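How to Keep Pantry Moths Out of the Kitchen

Start by emptying the cupboard and checking every packet of flour, rice, nuts and pet food.

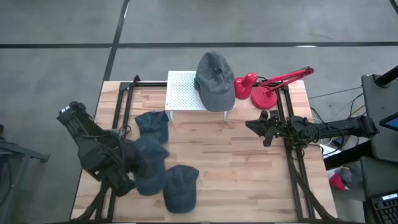
Anum Dogar writes that she skipped the pet food the first time and had moths again by September.

1. Bag anything with webbing or larvae in it, tie the bag and take it to the outside bin.

2. Freeze dry goods that look clean for a week.

3. Vacuum the shelves, the corners and the peg holes. Empty the vacuum outdoors.

4. Wipe everything down with warm soapy water and let it dry fully before restocking.

5. Move food into glass jars with tight lids. Folded bags and clips won't keep larvae out.

6. Hang 2 sticky moth traps, one in the pantry and one near the pet food. Replace them when the glue gets dusty.

If you still catch moths after two months, check behind the stove and in the bird seed.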